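About us: who we are, and what happens at an open day

Hello and welcome! We're Lumanlan, a small robotics teaching lab on the second floor of the old Jirport building, and if you've landed on this page you've probably been to one of our open days, are thinking of coming to one, or have a kid who won't stop talking about the one their class went to. All three are fine by us.

We teach people how to get robot arms to pick things up. That sounds like a small subject and it is enormous. We run evening courses for adults, day visits for schools, and a longer program for people who want to change jobs and end up in a warehouse, a hospital lab or a kitchen that uses this kind of equipment. Since we opened the doors, 2,024 people have come through on visits, and 225 have finished one of the courses.

How we got going

Marlene Lachance started the whole thing with one used arm and a borrowed classroom. She had spent years fixing packaging lines and was tired of meeting people who worked next to robots every day and had never been allowed to touch the controls. Ynyr Pugh joined to build the simulator, and Jummai Aliyu came over from teaching middle school science and rewrote every lesson we had (they needed it). The name Sedamitz, which you'll still see on our front door and on some of the older mugs, was the first name of the company. We changed it after a year of spelling it over the phone.

The simulator, and why we love it

Most of what you'll do at an open day happens in simulation first. Ynyr's team builds a virtual room with a ceiling-mounted arm, a worktable full of holes and a changing collection of everyday objects, and you drive the arm from one of our desks. You can be as brave as you like. Drop a mug, knock over a can, swing the arm somewhere silly – press reset and it's all back where it started.

The banana is everybody's favorite, and it has been in the lineup since the very first visit day. A cube has nice flat sides. A banana curves, it's long, and if you take hold of it near one end it wants to tip. So we hand people the controls, say "pick up the banana," and then stand back.

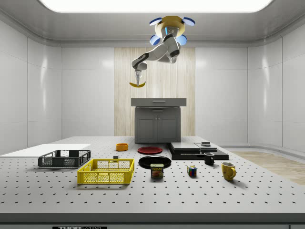 A class of seventh graders will usually find four or five ways of doing this that we hadn't thought of, which is half the fun of the job. Some go straight for the middle. Some spend ten minutes lining up the gripper and then rush the last inch. We had one visitor in October, a retired dentist, who asked to keep going through the lunch break and was still there when the afternoon group came in!

Once you've had a go by hand, we show you how the same job is written as a program. Precious Macaraeg runs this part, and she's very good at it. She starts with plain sentences on the whiteboard: go above the object, open the fingers, come down, close, lift. Then the group argues about what's missing. How far should the fingers open? How do you know you're holding it? What if the thing has rolled? By the end the whiteboard is a mess and everybody has worked out for themselves that "pick it up" is a pretty long list of instructions.

Getting in close

Later in the session we switch to the close-up view, and this is where the mood in the room changes a bit. From far away, a grasp looks like one simple move. Up near the fingers you start caring about angles, about where the pads meet the peel, and about what else is sitting nearby that you might bump on the way down.

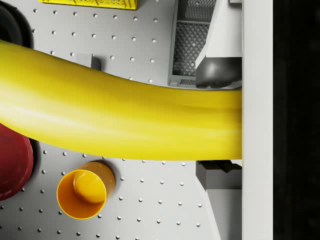
Mark Anthony Manalo, who looks after our courses, likes to leave this view up on the big screen while people eat their sandwiches. He'll ask a question and walk off. Would you grip here or farther along? What would you change if it were a real one, and very ripe? People come back with drawings on napkins. We've kept quite a few of them, and there's a folder behind the front desk if you'd like a look.

The software we use for the lessons is our own and it's called Vevell. It runs on the lab computers and on most ordinary laptops, and anyone who takes a course gets a copy to keep. The object library has 41 things in it right now. Suggestions are welcome, and yes, we've already been asked for a pineapple – Ynyr is working on the leaves.

Visiting us

Our next open day is Friday, January 26, 2024, from ten in the morning until four. We have room for 32 people at a time, so please sign up for a morning or an afternoon slot using the form on the visits page. There's no charge. Kids under twelve should bring a grown-up, and the grown-up should expect to be handed the controls too.

You don't need to know any programming. You don't need to bring a computer either, though you're welcome to if you'd like Vevell set up on it before you go home. The elevator is at the back of the building, next to the bike racks, and the second floor is step-free all the way through. There's tea, coffee and a fairly good vending machine.

Schools can book a day of their own. Jummai handles those, and she'll call you beforehand to talk about what your class has covered so far and how long they can happily sit still. If you're a teacher and want to try the session yourself before bringing a group, write to her and she'll find you a desk one afternoon.

We hope to see you soon!

Marlene and everyone at Lumanlan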